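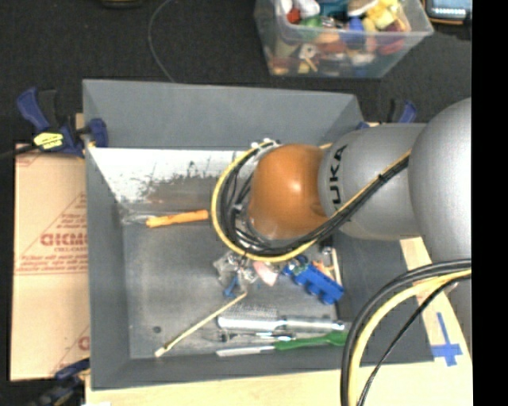
Ticket 267 – Bin cell, spare parts + budget
Opened January 20, 2021 by Valbona Kovačević
Status: waiting on quote

Need a decision on the cable set for the KUKA before the February order goes in. Loop at the orange joint swings wide when the arm reaches down in the bin. Want a proper dress pack from Kütt, not more cable ties. Lead time 8 weeks, so cant wait for a failure.

Also on the list:
bin – still held with bar clamps, want a bolted fixture. Nurkico quoted 91 per bracket, need 5
mixed test items – no spend, keep what we have

Konrad Brzozowska: brackets ok, goes under tooling. Dress pack is over my limit, needs a second quote. Try Jidotari?

Valbona: asked them this morning. They want the arm model and cable lenghts, sending both after lunch. Pls hold the budget line open till then.

Konrad: held. Brackets ordered.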